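From: Gladys Mosoti
To: clurgate-viewers
Date: July 19, 2018
Subject: Re: Clurgate reunion special, and the wedding episode

Saimi Jääskeläinen wrote:

> Has anyone in the UK managed to see the reunion special yet? My
> listings say 2 parts but the catch-up page only shows one, and it
> stops just after Duarte Brandão walks on. Also, is it true that he
> and Mayu Amano are back together? I've read it in three places now
> and they all seem to be copying each other. I don't want to watch
> the wedding episode again if it all ends in tears.
>
> Saimi

Hello Saimi and all,

There are two parts. The second went out straight after the late news, and the catch-up page had it filed under the first series for some reason. If you search for "Clurgate" you won't find it, but if you go to series one and scroll past the last episode it's sitting there with the wrong picture on it. Kanini Kombo found it before I did, so thank her.

I'll try to answer the Duarte and Mayu question without spoiling part two for those who haven't got to it. Stop reading here if you'd sooner not know anything.

What we had before the special was this. They married at the end of the third series, in the garden of the Nzioka hotel, with most of the cast there. They separated in March. Neither gave an interview. Mayu put up a short statement asking people to leave her family alone, and Duarte took his name off the Dikero adverts, or was taken off them, depending on who you believe. After that there was nothing until the special was announced with both names on the bill.

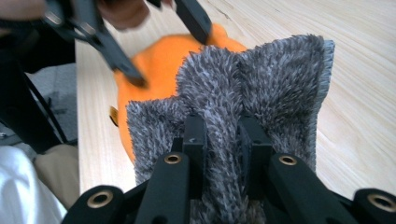

Grey microfibre cloth, with the grip.

Right, part two. They are asked outright whether they are together. Mayu says they have been "having supper". Duarte says they have been having supper quite a lot. The presenter tries a third time and gets the same answer, and then they go to the adverts. That is everything that was said on the subject, and all three of the stories Saimi mentions come from it. The Listadis site had it up first, with the headline "Back On", and the other two have the same spelling mistake in the second paragraph, so I think we can say where they got it.

My own view is that they probably are seeing each other. They came in by separate doors but they left on the same side, and she was laughing at things he said that weren't very funny. I wouldn't put money on a second wedding, whatever Listadis says. There was nothing in the programme about renewing vows, or a new house, or a baby. All of that has been added since.

The rest of part two is mostly the old arguments again. The business with the restaurant bill gets a full ten minutes, and I could have done without it. The clip of the boat is longer than the one shown at the time and you can finally hear what was shouted from the jetty. Worth seeing for that.

On the ratings, someone asked last week whether there will be a fifth series. I don't know. The channel has said only that it is "talking to the cast", and it said the same before the fourth, which then took so long that half of them had left. Kanini thinks they will do a shorter run with new people and bring Mayu back as a guest. I think that would be a mistake.

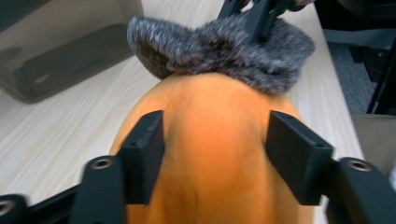

As for the wedding episode, Saimi, I would watch it again if I were you. I did, the night after the special, and it stands up well. The speeches are shorter than I remembered and the music is much worse. There is a moment during the dancing when Mayu's aunt tells Duarte he had better be serious about this, and he goes quite pale. I'd forgotten all about it. It was cut from the repeat, so make sure you get the full-length version. The repeat also loses the whole of the drive to the hotel.

A couple of bits of list business while I'm here.

The episode guide is up to date as far as the end of the fourth series. I have put the special in as a separate entry, since nobody could agree whether it counted. If you spot a wrong air date, write to me off-list with the correct one and where you found it.

The archive search is working again. If you are looking for the long thread about the restaurant bill, it begins at message 1086. Please read it before starting another one.

When you reply, please trim what you quote. The last digest had the same message in it 10 times, and those who read on their phones have complained. And put SPOILER in the subject line if you are writing about part two, at least for the next 30 days, as it hasn't been shown everywhere yet. I ought to have done it on this one. Sorry.

Has anyone got the radio interview Mayu did before the third series? I had it on an old laptop which has now died. I only need the second half, where she talks about auditioning.

Gladys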